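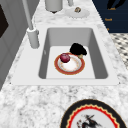 White sink, marble counter, one plate with a red-orange rim

Prudberg Holiday Lets: guest FAQ

What time is check in?
From 4. Out by 10 please, cleaners come right after.

Where's the key?
Key box by the side gate. Code gets texted the morning you arrive. No text? Call Delwyn Bright.

Dogs?
Up to 16 kg, one per stay. Not on beds.

Is there parking?
One space. Extra cars use the Ondov Road lot, 17 minute walk, free after 6.
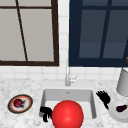

Image: Prudberg Lets / Asmaa Nasr

Can I cancel?
Full refund untill 30 days before. After that we keep the deposit ($192).

Heating?
On a timer November to March. Boost button in the hall, gives you an hour. Dont touch the boiler.

Wifi?
Yes. Slow in the back bedroom.

Nearest store?
Bensaid on the main street in Jirnevthorpe. Shuts early in winter. Bus 253 stops outside.

Prices updated February 2026.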